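Wivby Group Booking: a season of moving other people around

I run travel for a mid-sized sales team, which means that four times a year I have to get 40 people from an airport to a hotel to a conference hall and back without losing any of them. Our old method was a spreadsheet and a phone. Wivby says it replaces both. I've used it since December and I still have the spreadsheet open.

The pitch is simple enough. You enter your headcount, your stops and your times, and Wivby collects quotes from coach and minibus operators in its network. You pick one, pay a deposit, and everybody on your list gets a link with the pickup point and the driver's number. There's a planner login for you and a lighter version for passengers.

Getting quotes works. For our Rinosden off-site I had 6 of them back before lunch, which beats a day of voicemail. What they don't make clear is what's in the price. Two included driver tips, one charged for parking separately, and the cheapest had a minimum of five hours that only showed up on the payment page. A comparison tool that compares different things isn't much of a comparison tool. I ended up emailing four of the operators to ask the same question, and that was the job I was paying to get rid of.

The passenger link is the part our people liked. Elis Mostyn, who has missed more shuttles than anyone on our team, made every one on that trip. I'd give Wivby more credit if the hotel pickup hadn't been wrong for the rest of us on the second morning. The pin was on the loading dock side of the building, and you can't move a pin once the booking is locked. You have to ask support, and support took 30 minutes to answer. By then I had walked everybody around the block in their conference clothes.

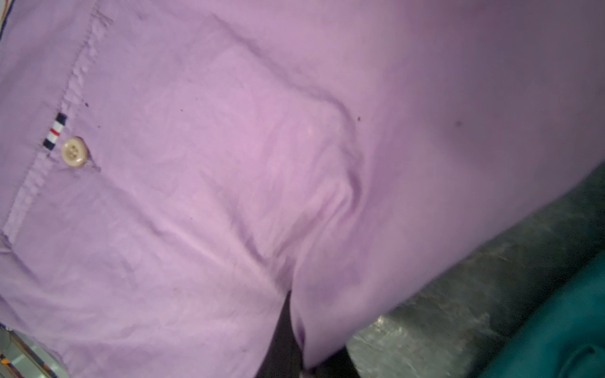

Button-up shirt in lavender pink, lightly creased.

Then there's the fee. Wivby adds a service charge on top of the operator's price, and the planner account costs 20 dollars a month whether you book anything or not. If you run one retreat a year, forget it. Call a local company and talk to a dispatcher. Bamura, which we used before, has no app and a terrible website, but the person on the phone knew which hotel driveways a full-size coach can't turn around in. Wivby doesn't ask.

I also tried Coutinho for a smaller airport run. Fewer operators, clearer prices, and you can edit stops until the night before. The passenger side is plain text messages – no map at all – and I had no complaints about that.

Good: fast quotes, passenger link, one invoice.
Bad: unclear extras, locked pins, slow support, monthly fee.

Three stars out of five. I'm keeping the account through our spring meeting and will cancel after that unless the pin problem is fixed.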